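Lamstead tile imports jump in February, and I think I know why

I've been following the customs numbers for the port at Lamstead for 5 years now, which my family thinks is a strange hobby, and February's sheet finally gave me something to write home about. Ceramic tile coming in through the port hit 249 containers for the month. The same month last year it was 197. Bathroom tile, floor tile, those big slabs everyone wants behind the stove now, it all gets lumped under the one heading, so don't ask me for a split. I tried to get one and was told to fill out a form.

I called Prakash Reddy over at Trileck, the freight forwarder that handles a good chunk of the tile trade here, and caught him eating lunch in his truck. He wasn't surprised at all. "People held off all fall waiting on the new duty schedule," he told me. "Then it came out, it wasn't as bad as they thought, and they all placed orders the same week." He said his own bookings started climbing before the holidays and he had to rent extra yard space out by the Sundadbridge road, where the old lumber lot used to be (if you've driven past and wondered about all the boxes, there you go).

The duty on glazed tile went up 2 points under the new schedule. Unglazed stayed put. There had been talk all last year of a much bigger bump, and I heard some pretty wild guesses at the counter of my local flooring place, so I can see how a small one felt like good news.

Not everybody's cheering. Harish Kanaujia runs the import side at Chauhan, the wholesaler on the north end of town, and he figures a lot of this is just orders that would have come in spread out over the winter. He's got a warehouse full of beige floor tile and he'd like to see it move before anybody gets excited. He also grumbled to me for a good ten minutes about the inspection line, where a box picked for a check can sit for days while the storage fees run. I asked the port office about the wait and they said they're looking at adding a late shift, starting at 6 p.m., but there's no start date yet and no word on who would staff it.

Exports are the dull part of the sheet, same as always. Scrap metal was a little down, machine parts were flat, and the bagged feed people had a quiet month. The one heading I did circle was cut stone, which slipped for the third month running. Prakash thinks buyers are switching over to the big porcelain slabs, and going by what's stacked up in his yard I'd say he has a point!
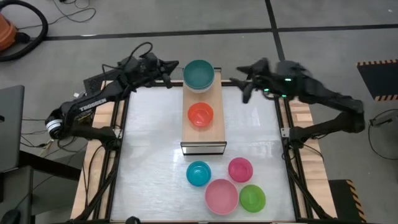 The other heading I keep an eye on is industrial machinery, and I get more mail about that one than you'd think. It was pretty much level with last February. A reader wanted to know if robot arms get their own line, and on our local sheet they don't. They'd go in with all the other machinery. So if you're hoping to pull a robot count out of the monthly numbers, you're out of luck, at least until they redo the headings.

March's sheet should be up the middle of next month if the port office sticks to its usual pace. I'll be looking at tile first, and then at whether Harish got rid of any of that beige. If you bring goods through Lamstead and you've been stuck in the inspection line, drop me a note and tell me how long you waited and what they charged you for storage. I'd like to put some real waits next to whatever the office says about that late shift.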